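Filed under: Kitchen & Utensils > Materials and Care

jorna_26
Looking for a view on nylon against silicone for ladles and slotted spoons. I have a Murach nylon set, bought in June. The rim of the ladle has gone rough where it scrapes the pan base. Stainless pans, gas hob, mostly soups and dal.

Marta Ivanyshyn
Nylon softens well below the temperature of a dry pan base. In liquid it is fine, as the liquid holds it near 100 °C. The damage occurs when the ladle rests in the pan while the last of the soup reduces. A rough rim can be dressed with 2000 grit paper, used wet, but it will come back if the habit does.

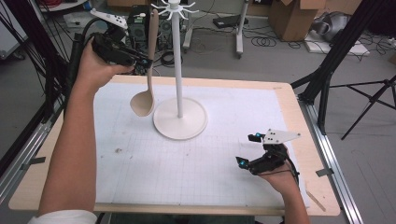 Handle length matters as well. A long handle puts more load on the neck when the bowl is full, and a nylon neck will creep if the ladle is left leaning against the side of a hot pot. Hang it up or lay it flat.

semwal
Disagree on the sanding. You are making fine nylon dust on something that goes in food. Replace it.

Marta Ivanyshyn
Used wet, then washed. The dust goes down the sink. The ladle is already shedding if the rim is rough, so leaving it alone is worse.

semwal
I didn't say leave it alone, I said replace it.

Aoife Dolan
Silicone over a steel core is the better choice for dal. Check that the core runs the full length. On my Semwal ladle it stops short of the bowl and the neck flexes under load. The Jerkutach one is stiffer but has a seam at the collar that holds turmeric. No relation to the poster above, I assume.

semwal
None.

jorna_26
Is plain stainless out of the question? The pans are uncoated.

Aoife Dolan
No, it would be my first pick for uncoated pans. The handle gets hot if you leave it in, and it is noisy.

Marta Ivanyshyn
Agreed on stainless. Get one pressed from a single piece. Rivets collect residue.

jorna_26
Stainless it is. I'll keep the nylon spoon for the one non-stick pan.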